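The Gripper Comparison Everyone Runs Is the Wrong One
Ignacio Pruitt
Aug 13, 2023

Every gripper roundup I read ends in a table. Payload, stroke, closing force, price, and a bold number in the winning column. I have made tables like that myself, and I don't trust them anymore, mine included.

The trouble starts with the objects. People test on foam blocks and tennis balls, which forgive almost anything. A finger can land well off center on a foam block and the log will still say "success." Run 100 of those and you have a lovely percentage that tells a buyer very little.

Traken's sales page leans on exactly that sort of percentage. Marwat's does too, with nicer charts. I asked both what the objects were. Marwat sent a list that was mostly cubes. Traken sent me a brochure.

So at Besovo we moved to things with hard edges and slick faces. Phones are good for this. They are thin and stiff, and their weight sits a long way from wherever you happen to pinch. With two arms on one table you can also ask the more useful question, whether the second gripper can get in there at all.

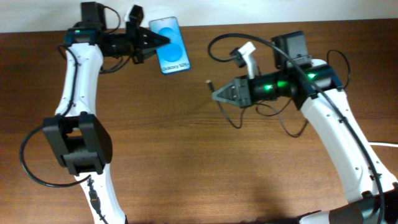

What a phone asks of a jaw

Holding a phone by one edge looks like a solved problem. Then you want it turned over, or passed across, and the shape of the jaw starts to matter far more than its rated force. A tapered tip reaches into tight places. It also gives you a small contact patch, and a tall object can pivot on a small patch. I have yet to see a spec sheet that mentions this.

Then there are the cables. I think loose wiring at the wrist spoils more comparisons than bad fingers do. A wire that tugs during a rotation changes the result, and the result gets blamed on the gripper. Numik's controller logs motor current, so you can sometimes spot the tug afterward. Most people don't look. I didn't for our first 400 trials, and I would throw those out today.

Money makes all of this worse. The better of our two candidate grippers costs $1675, and once someone has signed for that, the pressure to find it better is enormous. I felt it. I caught myself rerunning its failures and leaving the cheap one's alone.

I don't have a grand alternative. Publish the object list and the failures, with video of the ugly ones. Say how the cables were routed. If a vendor won't do that, assume foam.

We repeat the whole thing in September, with somebody else choosing the objects.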